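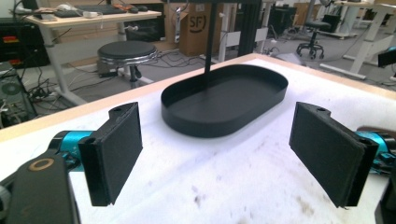 Questions I get about ukulele lessons

I teach ukulele out of my front room in Paklow, and my inbox fills up with the same handful of questions every spring, so I finally typed up the answers!

Do I need to read music before I start?

Nope. We start with chord charts, and most people are strumming a two-chord song by the end of the first lesson. I bring in standard notation later if you want it (some folks never do, and they play beautifully).

Which size should I buy?

If you have small hands or you're buying for a kid, get a soprano. I play a concert myself and love it, there's just a bit more room between the frets. Please don't start on a baritone unless you've talked to me first, because it's usually tuned differently and you won't be able to follow along with the group.

My strings keep going flat. Did I get a bad one?

Probably not! New nylon strings stretch for a good week or two. Tune up, play, tune up again, and be patient with it.

How big are the group classes?

I cap them at 7 people. If a class is full, I'll put you on the list and email you when a spot opens.

How much should I practice?

Ten minutes a day beats one long Sunday-style marathon, at least for my students. Leave the uke out of its case where you'll bump into it.

Can I switch from guitar?

Sure, and you'll have a head start. Your G shape on guitar becomes a D on the uke, which messes with everybody's brain for a while. Rizwan Janjua came over from twelve-string and still calls out the wrong chord names when he gets excited.

Is there a recital?

Sort of. We play a relaxed set at the Pundmont library every April, with nearly 72 songs in the binder to pick from. Joining in is up to you.

What if I have to miss a lesson?

Text me by noon the day before and we'll find another time. After that I do have to charge for it, sorry.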